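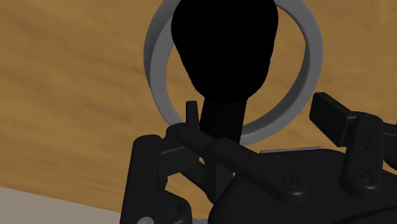 A rounded black shape against a light gray ring.

About Zaltwood

Zaltwood is an evening school of upholstery in the lower part of Zikau, between the tire place and the river. We teach adults to take chairs apart and put them back together. The first half of that sentence is the popular half.

The school was started by Auður Þorgeirsson, who had worked in furniture shops for 23 years and had come to hold strong views about staple guns. She is against them for most purposes. She will allow one on the underside of a dining seat, where the dust cover goes, and she looks out the window while you do it. Everything else at Zaltwood is tacked by hand with a magnetic hammer, at least until you have finished your first piece. After that you are an adult and may sin at home.

How it began

Auður rented the upstairs of the old Sheikh building in August, planning to run her own repair shop and live quietly. The trouble was the customers. They would bring in a wing chair, hear the price, go a little pale, and ask whether it was something they could do themselves. She said yes so many times that a few of them took her up on it, and by the end of the winter there were people kneeling on her floor pulling out other people's horsehair with pliers. She began charging them. We date the school from the day she bought a second kettle.

The repair shop still exists on paper. If you phone and ask for it, you will be offered a class.

What we teach

The beginner course is called Drop-In Seats, and it is exactly as glamorous as it sounds. You bring a dining chair with a seat that lifts out. You strip it, repair or replace the webbing, lay new burlap, stuff it, cover it, and drop it back in. People are often disappointed to be told they can't start with the sofa. We have met the sofa. It has been in the family a long time, it has good bones, and somebody's aunt once reupholstered it over the existing upholstery, which had been put on over the upholstery before that. It will wait.

After Drop-In Seats comes Springs, which is the course people talk about afterward in the tone used for long hikes. You will learn the eight-way tie. You will tie it wrong, and Auður will press down on the middle of your seat with the flat of her hand, say nothing, and walk on. This means cut it off and do it again. When she presses and says "mm," you may proceed to burlap. Former students have been known to say "mm" to each other in the supermarket.

Then there is Deep Buttoning. It has a waiting list. It involves a good deal of arithmetic with diamonds, and we ask you to do the drawing on paper before anyone unrolls velvet. One student skipped the drawing and ended up with an ottoman that had a definite facial expression. She kept it, and it has a name now, and we're told it is well liked.

For those who have come through all of these, there is an open bench. You bring what you like, work at your own speed, and ask questions when you need to. The sofa may come at this point. Please measure our stairs first. Please then measure the sofa.

What we don't teach

We don't do car seats, boat cushions, or caskets, though we have been asked about all of them, the last by a very cheerful man. We don't do recliners. A recliner is a machine wearing a blanket and we have no quarrel with it, but the mechanism has fingers in mind. There is a shop on the Gamuveck side of town that does nothing else, and they are welcome to them.

We also don't teach furniture painting. People bring us chairs that have been painted, usually in a soft chalky gray, and ask what we think. We think it's your chair.

Things people find

Old seats collect things down the sides and between the layers, and the school has a policy: it belongs to whoever owns the chair, and you have to show the rest of the room. So far the harvest has included a great many pencils, a dental plate, a library card, foreign coins, a love letter (unsigned, badly spelled, rather good), and enough hairpins to set up a second business. A student working on her grandfather's armchair found his missing hearing aid. He had accused three different visitors of taking it, and two of them had stopped coming by.

The letter is framed in the stairwell, with permission. Auður corrected nothing.

What it costs

Drop-In Seats costs 300 dollars for the full course, with webbing, burlap, tacks, twine and wadding included. You buy your own cover fabric. Springs costs 453 dollars. We're often asked how we arrived at that number. Auður added up what it costs to run, got 453, and saw no reason to tidy it. The open bench is paid by the evening and the rate is chalked by the door, where it has been rubbed out and rewritten enough times that the board there is permanently damp-looking.

There is a deposit of 100 dollars for any course. You get it back if you cancel before we have cut your webbing. Afterward you get the webbing.

On fabric

Bring something meant for furniture. We say so in the sign-up letter, and again in the reminder, and every term somebody arrives with a curtain. Curtains are lovely things and are designed to hang there and be looked at. A seat cover gets sat on by a person in jeans, then by a dog. If you aren't sure, rub a corner of the fabric hard against itself while you have a conversation of reasonable length. If it looks tired by the end, it won't survive your brother-in-law.

Stripes are difficult. Checks are worse. A large bird in the middle of the back is possible, but the bird has to go somewhere when it reaches the arms, and this should be decided ahead of time. For a first project we suggest a plain wool or a small all-over pattern, and we know perfectly well that you have already bought the large bird.

The room

We're one flight up. The room is long, the light is good on the river side, and the heating has moods. The Sheikh building used to be a button warehouse, and buttons still come up between the floorboards when the weather turns, so watch yourself if you work in socks. Wear clothes you don't care for. Old stuffing is dusty in a way that is hard to convey to someone who has only been near new stuffing, so we supply masks, and we'd like you to wear them over the nose as well.

Tools are lent for the length of the course. The magnetic hammers are numbered and go back on the rack at the end of the evening. Hammer five pulls to the left. Somebody always becomes attached to it anyway.

Tea is free. Biscuits run on an honor system, and the honor has been uneven.

Who teaches

Auður teaches Springs and Deep Buttoning herself. Drop-In Seats is shared among a few former students, who were chosen for their patience and for owning vans. They have all made every mistake you are going to make, in most cases on a chair belonging to their mother.

Auður's name is spelled with an eth and a thorn, and she is used to seeing it come back from suppliers in a variety of forms. The webbing people have her down as Andur. The tack people send invoices to Mr. Porgeir. She pays both promptly. If you are unsure how to say it, ask her once and she'll tell you, and she won't mind if it takes you until the end of term.

After you finish

You take your chair home. We don't issue a certificate, on the grounds that you have a chair. Some employers have asked for written proof of attendance and we're happy to provide a short note saying you were here and that you swore less toward the end, if that was the case.

We would also like a picture of the chair in its proper place, with or without its cat. There will be a cat. In all our time we haven't come across a newly covered seat that went a full night without one, including in households where the owner had been under the impression that they didn't have a cat.

Getting in touch

Write to us or come up the stairs during an evening class and stand near the kettle until someone notices. The telephone is answered when no one is hammering, so your best chance is during tea. Parking is in the yard behind the tire place after they close; they know about us and are mostly resigned. If you are bringing a chair to ask whether it's worth saving, bring the whole chair. We've tried doing this from a description over the phone, and everyone's chair is "basically fine apart from the legs."

Page last changed November 20, 2019, to add the part about measuring the sofa.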